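Skript zur Lehrveranstaltung Haushaltsorganisation und Sortiertechnik
Teil 4: Gemischte Kleinteile in Behältern -- Erfassen, Trennen, Ablegen
Bearbeitung: Mei Mbeki, Horațiu Preda
Stand: Januar

4.1 Gegenstand und Abgrenzung

Teil 3 behandelte Textilien und Papier. Beide Stoffgruppen lassen sich stapeln und flach lagern, das Sortierkriterium ist meist das Format. Für gemischte Kleinteile gilt das nicht. Unter Mischgut wird im Folgenden ein ungeordneter Bestand verstanden, der aus mindestens zwei Nutzungsbereichen stammt, zum Beispiel Körperpflege und Spiel, und in einem gemeinsamen Behälter liegt.

Nicht behandelt werden Lebensmittel, Arzneimittel und Reinigungsmittel. Für diese gelten eigene Trennregeln (siehe Teil 6). Werden solche Stoffe in einem Behälter gefunden, ist der Sortiervorgang zu unterbrechen und der Fund gesondert zu lagern.

4.2 Begriffe

Sammelbehälter: Behälter ohne Einteilung, in dem Mischgut anfällt.
Zielbehälter: Behälter mit festgelegter Nutzungsgruppe.
Restmenge: Teile, die nach dem ersten Durchgang keiner Gruppe zugeordnet sind.
Leitstück: das Teil, an dem die Zuordnung einer Gruppe festgemacht wird, in der Regel das größte oder am häufigsten benutzte.
Verdeckung: Zustand, in dem ein Teil von oben nicht oder nur zum Teil zu erkennen ist.

Der Begriff Leitstück ist in der Literatur nicht einheitlich. Im älteren Skript von Preda hieß er noch Ankerteil. In der Klausur werden beide Bezeichnungen akzeptiert.

4.3 Behälterwahl

Rechteckige Behälter sind runden vorzuziehen, wenn sie im Regal stehen sollen. Bei gleicher Stellfläche geht bei runden Gefäßen rechnerisch gut ein Fünftel der Grundfläche verloren (Verhältnis Kreis zu umschriebenem Quadrat: Pi/4). Die Innenfarbe beeinflusst die Erkennbarkeit. Auf dunklem Grund heben sich helle und farbige Teile ab, schwarze Teile werden leicht übersehen. Auf hellem Grund ist es umgekehrt. Für Bestände mit vielen schwarzen Kleinteilen (Kabel, Haargummis, Kappen) ist ein heller Boden oder eine helle Einlage zweckmäßig.

Die Höhe des Behälters sollte so gewählt werden, dass der Boden mit der Hand erreicht wird, ohne dass der Unterarm auf der Kante aufliegt. Im Übungsraum stehen Behälter der Reihe Unero mit einem Füllgewicht bis 12 kg. Die Regale von Gevstead haben eine Fachbreite von 67 cm. Zwei Behälter nebeneinander passen nur, wenn die Griffe nach vorn zeigen.

Füllgrad: Als Richtwert gilt zwei Drittel der Behälterhöhe. Oberhalb davon nimmt die Verdeckung stark zu, und beim Herausnehmen eines Teils rutschen andere nach. Bei einem Sammelbehälter, der täglich benutzt wird, ist ein Drittel besser.

4.4 Sortierkriterien

Es werden drei Kriterien unterschieden. Sie sind in der angegebenen Reihenfolge anzuwenden.

a) Nutzung. Wozu dient das Teil, und in welchem Raum wird es gebraucht? Eine Haarbürste gehört zur Körperpflege, unabhängig davon, wo sie gefunden wurde.

b) Empfindlichkeit. Teile mit Borsten, Spitzen oder dünnen Wandungen werden nicht unter schweren Teilen gelagert. Borsten verformen sich bei dauerhafter Belastung bleibend. Die Bürste wird deshalb mit den Borsten nach oben oder in einem eigenen Fach abgelegt.

c) Form. Erst innerhalb einer Gruppe wird nach Form getrennt: längliche Teile parallel, runde Teile in einem Einsatz, flache Teile hochkant.

Farbe ist kein Kriterium. Sie wird von Anfängern häufig gewählt, führt aber bei der zweiten Benutzung zu Gruppen, die niemand wiederfindet. Ausnahme: Bausteine und Stifte, sofern die Nutzer selbst nach Farbe suchen.

4.5 Entnahme aus dem Sammelbehälter

Längliche Teile mit ungleicher Massenverteilung sind am Übergang zwischen Kopf und Griff zu fassen. Bei einer Haarbürste liegt der Schwerpunkt meist näher am Kopf. Wird sie am äußersten Griffende aufgenommen, kippt der Kopf nach unten, und die Borsten verhaken sich in darunterliegenden Teilen. Beim Fassen am Übergang bleibt das Kippmoment klein. Dies gilt in gleicher Weise für Handfeger, Kochlöffel und Schaufeln.

Holz und Kunststoff verhalten sich beim Greifen verschieden. Geöltes oder lackiertes Holz ist glatt, rohes Holz gibt mehr Halt, nimmt aber Feuchtigkeit auf. Holzbürsten werden daher trocken gelagert und nicht in geschlossenen Dosen.

Zur Lage: Ein quer im Behälter liegendes Teil wird von oben gefasst und senkrecht angehoben. Schräges Ziehen schiebt die Nachbarteile gegen die Wand. Liegt ein Teil an der Wand an, wird es zuerst mit einem Finger zur Mitte bewegt. 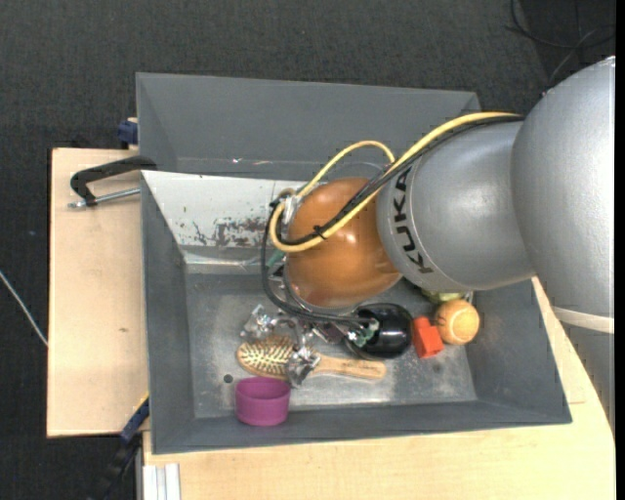
4.6 Ablauf eines Sortierdurchgangs

1. Sammelbehälter auf Tischhöhe stellen, Zielbehälter rechts und links davon anordnen. Der am häufigsten benötigte Zielbehälter steht auf der Seite der Greifhand.
2. Inhalt von oben prüfen. Ausgeschlossene Stoffe nach 4.1 entnehmen.
3. Leitstücke entnehmen und in die Zielbehälter legen. Jeder Zielbehälter hat damit eine erkennbare Gruppe.
4. Frei liegende Teile einzeln zuordnen. Verdeckte Teile bleiben liegen, bis sie frei sind. Nicht wühlen.
5. Restmenge auf ein Tablett geben. Über jedes Teil wird einmal entschieden: zuordnen, weitergeben oder entsorgen.
6. Sammelbehälter auswischen und zurückstellen.

Der Behälter wird nicht ausgekippt. Beim Auskippen geraten kleine schwere Teile nach unten und rollende Teile vom Tisch. Zulässig ist es nur bei Beständen, die vollständig aus Bausteinen bestehen.

4.7 Protokoll

Zu jedem Durchgang wird ein Bogen nach Mayrhofer ausgefüllt. Einzutragen sind Beginn und Ende, Gewicht vor dem Durchgang in Gramm, Gewicht der Restmenge und Anzahl der Zielbehälter. Die Restquote ist das Gewicht der Restmenge geteilt durch das Ausgangsgewicht. Bei einem Ausgangsgewicht von 1000 g und einer Restmenge von 67 g beträgt sie 6,7 Prozent. Werte von mehr als 12 Prozent deuten auf eine fehlende Gruppe hin -- in diesem Fall ist zuerst die Gruppeneinteilung zu prüfen und erst danach der Durchgang zu wiederholen.

Die Waage (Wamberg, Schrank links) wird vor der Messung mit leerem Behälter auf null gestellt.

4.8 Aufgaben zur Nachbereitung

Stellen Sie für einen Sammelbehälter aus dem eigenen Haushalt eine Gruppeneinteilung auf. Benennen Sie zu jeder Gruppe das Leitstück und begründen Sie die Wahl in einem Satz.

Führen Sie zwei Durchgänge mit demselben Bestand durch, einmal auf hellem und einmal auf dunklem Behälterboden. Vergleichen Sie Dauer und Restquote.

Abgabe der Bögen bei Mei Mbeki bis 12 Uhr am Tag der nächsten Sitzung. Teil 5 setzt Kriterium b) als bekannt voraus.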